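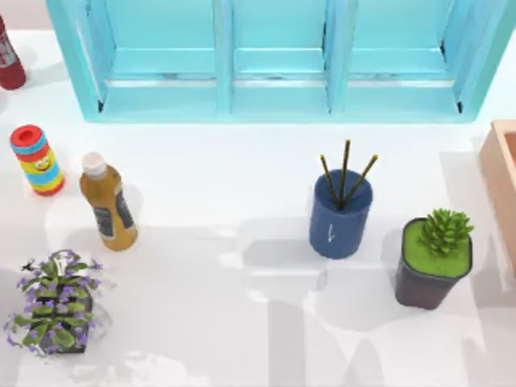 A simulated tabletop from the Zirna practice library, with the blue three-compartment shelf along the back.

Netbridge opens its simulated setup bench to every Zirna cell owner

Plidmont, 8 Jan 2022 — Netbridge is very happy to announce that the simulated setup bench its own service staff have been using since July is now open to everyone who runs a Zirna tabletop cell, at no added charge and with no change to existing service plans. We have been looking forward to sharing this one for quite a while, and we would like to thank all the customers who put up with our early versions and wrote back to us with such patience.

Anyone who has looked after a Zirna cell will know that the hardest hours often come right after a small change. A shelf gets swapped for a deeper one, the table is moved a hand's width to make room for a cart, or the overhead camera comes back from cleaning and goes up at a slightly different tilt. The arm itself is fine, and yet the cell has to be taught its surroundings all over again, usually with production waiting and somebody standing nearby with a clipboard.

With the setup bench, much of that work can be done before the cell is touched. Owners build a copy of their table on an ordinary office computer, place the shelf and the items they plan to handle, and run the same setup routine that they would run on the floor. The bench reports where the camera view and the planned shelf position disagree and suggests a correction, and the finished settings can then be saved and carried over to the real cell, where a short check at reduced speed is still required before normal work begins.

The bench comes with a library of 300 ready-made tabletops. Some are quite plain, and others mix the sort of things that give a cell trouble: a glossy bottle leaning to one side, pencils fanning out of a dark blue cup, a flowering plant with leaves going every which way, all on a bright white table with soft shadows lying across it. Our service staff asked for those shadows in particular. A good share of the calls that reach our Plidmont workshop concern a cell that has treated a shadow as the edge of an object, and we wanted owners to be able to practice with that problem at their own pace, with a cup of coffee beside them if they like!

Shelves have had special care as well. The ledges and dividers of an open shelf are the places where a gripper is most likely to bump something after a rushed setup, so the bench lets owners set a clearance for each compartment separately and try it out before anything made of metal goes near it. Where a clearance is too tight for the gripper in use, the compartment is marked and the routine stops there until it has been changed.

The release also includes the Noguchi care log, which many of our longtime customers already know in its paper form. The log now sits inside the bench and keeps cleaning dates, gripper pad changes and camera checks together with the saved settings for each cell. We recommend that gripper pads be looked over every 225 operating hours and that the camera mount be checked at the same visit. The log will remind owners when those hours are coming up, and it will also ask for a fresh setup run if the mount has been loosened for any reason.

Netbridge tried the bench alongside its regular service work through the second half of last year, logging 1509 setup runs in all. Those runs led to a good many changes, among them larger lettering on the correction screen, a simpler way to undo a shelf move, and a printable one-page summary that can be taped up beside the cell. (The summary was asked for so often that we moved it ahead of everything else on our list.)

Owners of Zirna cells can get the bench through their usual Netbridge service account. Installation takes nearly 2 hours the first time, most of it spent copying the tabletop library, and the cell can go on working normally while that happens. Customers who would like a hand with their first tabletop are warmly invited to book a session with the Plidmont workshop, either in person or over a call, and should have their shelf measurements and current gripper model ready.

About Netbridge

Netbridge sets up, services and repairs small robot cells for packing rooms, laboratories and stores. Its workshop and training room are in Plidmont, where it also keeps spare parts for current and earlier Zirna cells.

Press and service questions may be sent to the Netbridge office in Plidmont through the contact form on our website.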